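Brastcombe Guesthouse, Hutar – Pre-Season Room and Building Check
Inspected by: Itsuki Kuroda
Reviewed by: Lilian Bakilana
Date: Apr 12, 2019

Scope: guest floors, kitchen, stairwells, luggage store and rear courtyard. Dormitory beds in use at time of check: 62. Items are marked OK, ACTION or HOLD.

1. Smoke alarms, guest floors
OK. All units sounded on test. The alarm outside Room 4 is quieter than the rest. Battery replaced, no change. Replace the unit before August.

2. Exit routes and signs
ACTION. Rear stair clear. Front stair had two suitcases and a folded stroller on the first landing. Moved to luggage store. The sign at the Tulunura Street door is lit on one side only.

3. Fire extinguishers
OK. Tags current. The kitchen unit hangs behind the open pantry door and should go on the opposite wall.

4. Bunk beds
ACTION. Guard rails checked by hand on every upper bunk. Loose bolts in Room 7 (beds B and D), tightened on the spot. Ladder on 7-D is missing a rubber foot. Do not assign 7-D until fitted.

5. Hot water
OK. Set point 60 °C at the tank. Showers on the top floor take nearly 20 seconds to run warm. Not a safety item, but guests mention it in reviews.

6. Electrical outlets and adapters
ACTION. Loaner adapters at the front desk: one has a cracked case, discarded. Outlet by the window in Room 2 is loose in the wall. Taped over – electrician to attend. 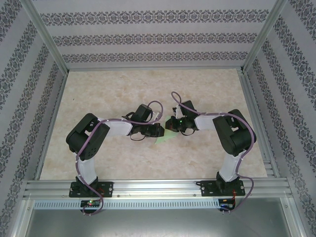 7. Luggage store
HOLD. Lock works, but the key log has gaps. Shelf brackets on the left wall are rated for less than what is stacked there. Heavy backpacks go on the floor until new brackets arrive from Rangel.

8. Courtyard and bike rack
OK. Paving level. One slab near the gate rocks slightly underfoot. Gate closes by itself.

9. First aid kit
ACTION. Burn dressings out of date. Blister plasters used up again; order double for the walking season.

Reviewer comments (L.B.)
Item 2: the landing has come up on the last two checks. Put a notice in the check-in sheet.
Item 6: agreed. Room 2 can be let if the tape stays on.
Item 7: quote for brackets and fitting is 3,182 including delivery. Approved – go ahead.
Item 9: order placed with the pharmacy in Hutar.

Recheck of items 2, 4, 6 and 7 before the first group booking.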